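Mastingate Tabletop: demonstrations by remote control

Welcome! Mastingate is a set of tabletop pick-and-place recordings, all made by a person steering one arm from a hand controller. We built it at Kovau because we wanted something small enough to download over lunch and still varied enough to train a policy that does something useful.

What's in it

3757 episodes, 291 of them held out for testing
11 task prompts, such as "put the strawberry in the green bowl" and "move the mug next to the plate"
4 operators, numbered but not named
Joint positions, gripper opening, overhead video and the prompt as plain text

Every episode is one attempt at one prompt. Failed attempts are kept and marked success = 0, and we'd love to see people make use of them – there are some beautiful near misses in there.

The table

The objects are mostly play food and tableware: bowls, a plate, a mug, a ketchup bottle, a banana, strawberries, a slice of citrus. Layouts change between episodes, and other things may share the table with them. We left these in on purpose, as we wanted policies that cope with a bit of clutter.
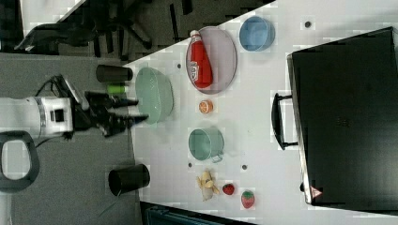
Rochelle Kingi wrote to us after the July release that her first policy went for the nearest bowl whatever the prompt said, and asked whether the bowl colours were balanced. They weren't! Green bowls were the target far too often. The current release adds more blue bowl episodes, and her fix for the sampling script is in tools/balance.py.

How to load it

Unpack the archive, then run load.py with the path to the folder. Each episode comes back as a dictionary. Times are in seconds from the start of the episode, and gripper opening runs from 0 (shut) to 1 (fully open).

Known problems

Some operators pause before closing the fingers, and policies happily copy the pause. Trimming still steps helps a lot.
The Zamus converter drops the prompt field. Use the Maksymiv one for now.
Prompts are in English only.

Licence and contact

Free for research and teaching. If you train something on it, please open an issue and tell us how it went – we read them all, usually with the biscuits out.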